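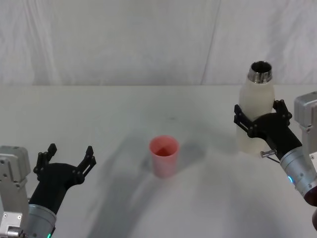 Wie viele Beispiele braucht das System, bis es das Eingießen beherrscht?
Veranschlagt sind 2.420 gültige Durchgänge, davon lagen im Oktober 1.698 vor.

So stand es im Schichtprotokoll von Pisthorpe, und so las es die Bedienerin um 6:40 Uhr, bevor sie die Griffe der Fernsteuerung aufnahm. Die Aufgabe hieß Skutidura. Woher der Name kam, stand in keinem Protokoll. Flasche rechts, Becher mittig, beide Greifer offen. Rechts fassen, anheben, über den Becher führen, neigen, zurückstellen. Links den Becher halten.

Ein Durchgang galt als gültig, wenn beide Arme in die Ausgangslage zurückgekehrt waren und keine Pause länger als 3 Sekunden dauerte. Fehlgriffe wurden getrennt abgelegt. Für die Fehlgriffe interessierte sich bislang nur Gakstead, wo trainiert wurde.

Um 9:15 Uhr kam von dort eine Rückfrage. Das Modell, intern Darko, halte vor dem Anheben der Flasche inne. Die Verzögerung trete in fast allen Testläufen auf und sei mechanisch nicht erklärbar. Man bitte um Prüfung der Daten.

Sie öffnete die Aufzeichnungen ihrer letzten Schicht und legte die Gelenkwinkel des rechten Arms übereinander. Die Kurven stiegen, flachten ab, stiegen weiter. Das Plateau lag immer an derselben Stelle, nach dem Schließen der Finger. In den Aufzeichnungen der Nachtschicht fehlte es.

Sie führte einen weiteren Durchgang aus und achtete auf sich. Finger schließen. Dann atmete sie ein, hielt die Luft an und hob.

In das Feld für Anmerkungen schrieb sie: Verzögerung stammt von Bediener 5, Ursache Atmung. Sie fragte, ob die betroffenen Durchgänge zu verwerfen seien.

Die Antwort traf kurz vor Schichtende ein. Verwerfen nicht erforderlich. Die Läufe mit Pause verschütteten weniger. Die Nachtschicht werde gebeten, sich anzupassen.

Sie stellte den Becher auf die Markierung im Lageplan, drehte die Flasche um eine Vierteldrehung und startete den nächsten Durchgang.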